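Workshop notebook, guest rooms fit-out
November 8, 2022

Work continued on the kitchenette units for the Emirdale residence. The trial unit has been standing in the workshop since last week and was checked again this morning against the revised room plan. The width is correct at 985 mm. The recess for the refrigerator is 2 mm too narrow at the back, where the side panel meets the rail, and the door does not open fully when the appliance is pushed home. The rail is to be recut before any further units are assembled.

The plan covers 47 rooms. Of these, 17 are on the courtyard side and have the shorter wall, so the microwave shelf must be hung above the sink in place of its usual position. The drawing supplied by Prernex shows the shelf at the same height in both room types. A corrected sheet has been requested. Until it is received, no holes are to be drilled in the courtyard panels.
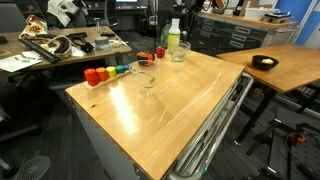 Worktop edging was tested in two finishes. The matt finish marked when a kettle was dragged across the join and will not be put forward to the client. The satin finish showed no mark under the same treatment. Colleagues are asked to note that the satin edging comes in shorter lengths and that one join per worktop cannot be avoided. It should be placed on the side away from the room door.

Key card holders: the Jeon pattern fits the existing wall boxes on the first floor. On the ground floor the boxes are older and deeper, and a packing piece is needed. Two were cut today and left on the shelf by the band saw, labelled.

The residence has confirmed that the building will be closed to guests for most of February. Deliveries may use the spa entrance during that period, but not the main drive. The Forumness booking sheet shows two rooms still let in the first week, both on the top floor. Fitting should therefore begin at ground level.

Outstanding: recut rail; corrected sheet for the courtyard rooms; price for satin edging; hinge samples, second request.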